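Ticket 564: Wi-Fi drops at the same time every afternoon, second floor
Status: Closed (see last entry)
Priority: Normal, raised to High, lowered to Normal, raised again by someone in sales
Opened: 2025-02-16
Site: Budby office
Assigned to: Hakim Tambunan

Original report
The wireless on the second floor dies every afternoon a little after lunch and comes back by itself. Laptops show full bars the whole time, which adds insult. Wired desks are fine. I've restarted my laptop, forgotten the network, remembered the network, and held the laptop over my head. Please advise.

Entry 1, Hakim
Went up and had a look. The access points are the Orum ones we put in last November, and both had green lights, for what a green light is worth. Walked the floor with a laptop and got good signal everywhere, including low down next to the cabinet.
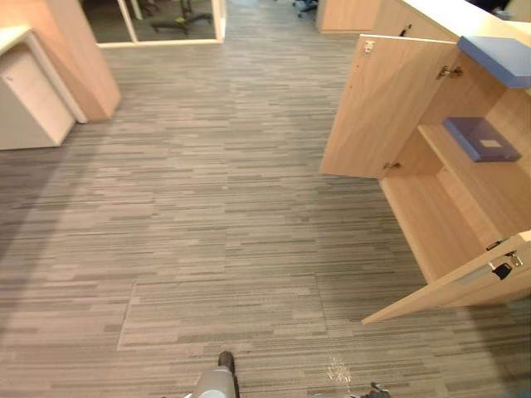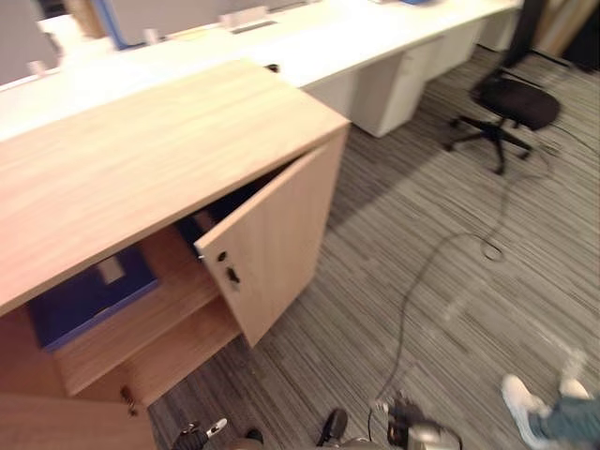

Oak-look cabinet, second floor.

Reply from the second floor: good signal is what we have when it's broken too. It was working when you came up because you came up in the morning. Could you come back when it's bad? It went down again at ten past one and none of us could load anything until nearly two. The video call with Hutapea froze on my face with my mouth open, and they were kind enough to send me a screenshot.

Entry 2, Hakim
Fair point about the morning. Came back after lunch and sat at a spare desk. At ten past one, on the dot, pages stopped loading. Laptop still connected, full bars. It had no usable IP address, only one of those 169.254 things it makes up when it's lonely.

So the radio side is fine. Clients can't get an address. I've written "it's the microwave" on the whiteboard and crossed it out, as four people had already suggested it to me on the stairs.

Entry 3, Hakim
Checked the DHCP scope for the wireless network. The pool was full. Every address handed out, none left for anyone coming back from lunch. This explains the timing: people leave, their phones wander off, they come back, and there's nothing on the shelf for them.

What it doesn't explain is who has all the addresses. There are 60 in the pool and nowhere near that many people on the floor, even on cake days. Cleared the stale leases by hand. Service came back. Priority to Normal.

Entry 4, Hakim
Full again the next day. Priority back to High, not by me.

Exported the lease table. Most of the entries belong to hardware addresses I don't recognize, each seen once and never again. Lease time is set to eight days. I don't know who picked eight days. The change log says it was me.

Entry 5, second floor
Still happening. Two people have moved to the stairwell, where they can pick up the first floor network. One has brought a cushion. Is it possible we've been hacked?

Entry 6, Hakim
You haven't been hacked. Your phones are the intruders. Newer phones can use a private, made-up hardware address, and some of them swap it for a new one every so often. To our DHCP server each swap looks like a brand-new visitor, so it hands over a fresh address and politely holds the old one for eight days. A phone with this turned on can eat several addresses in a week without anyone touching it.

Also found the Dirodia booking panels on the same network. They have rejoined 307 times this week, according to the controller log. They keep their address each time, so they aren't guilty of this, but I'd like it noted that they're strange. Separate ticket to follow.

Entry 7, Hakim
Changes made:
Lease time on the wireless scope cut from eight days to four hours.
Scope moved to a larger range with room for 2000 addresses. We won't need that many. I was annoyed.
Phones asked to use the guest network, by email, so we'll see.
Alert set for when the pool passes 80 percent, to go to me and not to the shared mailbox that only gets read in emergencies.

Rollback, if this goes wrong: old scope is disabled, not deleted. Re-enable it and apologize.

Entry 8, second floor
Ten past one came and went. Everything loaded. The cushion has left the stairwell. One of us still thinks it was the microwave and would like that on record.

Entry 9, Hakim
It's on record. Watched the pool for another week, and the busiest it got was nowhere near the alert. No drops reported. Closing this one. The panels rejoined twice while I was typing.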